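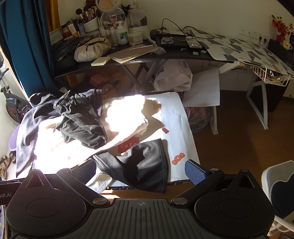 Julell House, Gerkville
Laundry sorting and folding area: safety checklist with comments
Unit 417, main room
Date: July 20, 2024
Inspected by: Prodromos Giannakopoulos
Form 1443, 8 items. Ratings: OK / Attention / Fail

1. Sorting surface
Rating: Attention
Low surface with a white printed cloth. The cloth lies in soft creases on the right side. A creased cloth shifts when a heavy garment is pulled across it. Smooth before use or fit non-slip underlay (Skurketura or equal).

2. Garments over edges
Rating: Attention
Dark navy-purple garment hanging over the left side of the table. Hanging fabric can catch a foot or drag the rest of the heap down. Keep the load inside the edge.

3. Direct sun
Rating: Attention
Strong sun on the work surface and a bright band on the wooden floor. Glare makes small items hard to see on white cloth, and dark fabrics fade with repeated exposure. Blind to be lowered during sorting. Same comment was entered in March and remains open.

4. Separation of colors
Rating: Fail
Dark and light items in one heap: black pants and a dark gray sweater together with a white fleecy garment with brown spots and a white ribbed knit. House rule is two piles before anything is folded or washed. Re-sort.
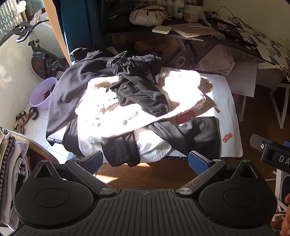 5. Floor and walkway
Rating: Attention
Wooden floor, mat laid directly on it. Check that all corners lie flat and that the mat does not slide under a sideways push. Sleeves and pant legs are to be kept on the mat. Minimum clear path past the sorting area is 6 hand widths, measured with the heap in place.

6. Bottles and jars on desk
Rating: Attention
Row of bottles and jars with white and cream labels standing behind a beige drawstring bag. Confirm that caps are closed before laundry is handled nearby. Nothing that can leak or stain to be stored within reach of clean clothes.

7. Small objects
Rating: OK
Small box and flat tan board kept on the desk, off the sorting surface. Pockets to be emptied before sorting.

8. Storage of folded items
Rating: Not rated
Mösli shelf unit on order. Re-inspect when installed.

Action list
Item 4: re-sort same day, resident.
Item 3: blind cord, maintenance. Second request.
Items 1 and 5: underlay, one piece for each location. Cut nearly to the edge of the cloth or mat, with no overhang.
Item 6: resident to check caps and report any without a label.

Copy to unit folder.
P. Giannakopoulos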